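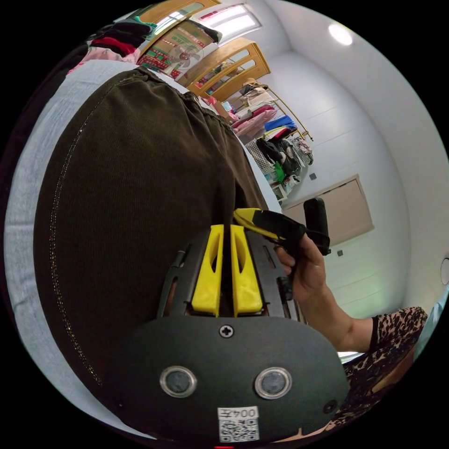 How to take up corduroy trousers without spoiling the hems

I put this job off for years. I'd hem cotton trousers quite happily, and school skirts, and once a pair of curtains that fought me all the way, but cord went in the bottom of the mending basket and stayed there. Then I ruined a pair from Kidemell (my own fault, I pressed them flat with a hot iron and got a lovely shiny stripe round each ankle) and decided it was time to learn how to do it properly. I've now done enough pairs to have opinions, so I'm writing them down while I remember.

You don't need a sewing machine for this. I do have one, a Tang that I bought second-hand, and I'll say where it helps, but the hem itself I always sew by hand.

What you need

Sharp scissors
Thread to match the cord, a shade darker if you can't get it exact
A hand sewing needle, medium length, nothing too fine
Pins with big heads, or clips
Tailor's chalk in a pale colour
A ruler or a tape measure
An old towel, and an iron with steam
A soft brush (I use a clothes brush, a clean nail brush is fine)

About washing first

Wash and dry the trousers before you measure anything, even if they're brand new. Cotton cord shrinks, and it shrinks most in the length. Turn them inside out for the wash, keep them away from anything fluffy, and hang them up by the waistband. If you skip this you'll have a perfect hem in May and half-mast trousers by the second wash.

Which way does the pile run?

Stroke the leg downwards with your palm, then upwards. One way feels smooth and the other feels a bit rough, like a cat stroked backwards. It won't change where you cut when you're only shortening, but you do need to know it for the brushing at the end, and it matters a great deal if you're making anything from scratch. I once cut a bag with one side upside down and the two halves looked like different browns. It went to a friend in Flikenia who swears she can't see it. She can.

Measuring

Put the trousers on with the shoes you'll wear most. Stand up straight and get somebody else to pin, because the minute you bend over, the hem rides up and you're measuring a different pair of trousers. If you're on your own, pin one leg by guesswork, stand up, look in the mirror, and go again. It's tedious! Do it anyway.

I like the back of the hem to just touch the top of the heel. Wide cords can go a bit lower and narrow ones look better slightly short.

Take them off, turn them inside out and lay them on a table. Measure from the inside leg seam down to the pins, and chalk a line at that point the whole way round. This is your fold line. Measure the other leg separately as well, before you copy the first one across. Plenty of us have one leg longer than the other, and plenty of trousers do too.

Cutting

Now chalk a second line 4 cm below the fold line. Measure it twice, go and make a cup of tea, measure it again. Then cut along the lower line.

Cord sheds. You'll get little bits of fluff everywhere, so do your cutting over a sheet or outdoors if the weather's kind. I keep a damp cloth beside me and wipe the scissors as I go.

The cut edge will fray if you leave it alone. On my Tang I use the plain zigzag, fairly wide, and let the needle just drop off the edge on the right-hand swing. If you haven't got a machine, sew over the edge by hand with slanting stitches, not too tight. It takes one long radio play per leg.

Please don't turn the raw edge under as you would on a cotton shirt. With cord that gives you three layers of ribs sitting on top of each other, and it makes a fat ridge that shows through on the right side. Fold it once only.

Pinning and stitching

Fold the hem up along the chalk line, wrong sides together, and match the seams first: inside leg to inside leg, outside to outside. Then pin in between. The ribs are a great help here. They run straight down the leg, so if the ribs on the folded part line up with the ribs behind them, your hem is square. If they lean, the hem is twisted and you should unpin it.

Where the leg tapers, the cut edge will be a bit smaller than the place it has to sit. Unpick the seams inside the hem by a thumb's width and it will open out enough.

For the stitching I use a catch stitch, the one that looks like a row of flat crosses. Work from left to right if you're right-handed. Take a small stitch in the hem, move along, pick up a thread or two of the leg, move along, back to the hem. Only catch the back of the cloth, never go right through to the ribs. Keep it loose. A tight thread pulls little dimples into the front, and on cord they show up terribly in side light.

I buy my thread from a haberdasher's in Wernudow, where the dark browns go by number. I use 606 for chocolate cord and 579 for anything with more red in it. I bought 89 by mistake once and it's nearly purple, so take the trousers with you.

Pressing (read this before you plug anything in)

Lay the towel on the ironing board, folded double. Put the trousers on it with the ribs facing down into the towel. Hold the iron just above the hem and let the steam do the work, then pat the fold with your fingers once you've moved the iron away. Mind the steam, it bites.

Never put the iron on the right side. If you've already got a shiny patch, steam it well from the back and brush it against the pile while it's damp. That brought mine most of the way back, though I can still find the place if I look.

Leave the trousers hanging until they're completely dry, then brush the hems in the smooth direction.

If there's trimming on the leg

Beads, sequins, metallic thread and so on need to come off where the hem will fold. Beads break needles, and they also make a lump. Unpick the trimming to a little above the fold line, knot the loose thread on the inside so the rest doesn't run, and sew the last bit back by hand when the hem is finished. Keep any spare beads in a jar lid. I always keep the cut-off rings of cord too, as they make very good elbow patches.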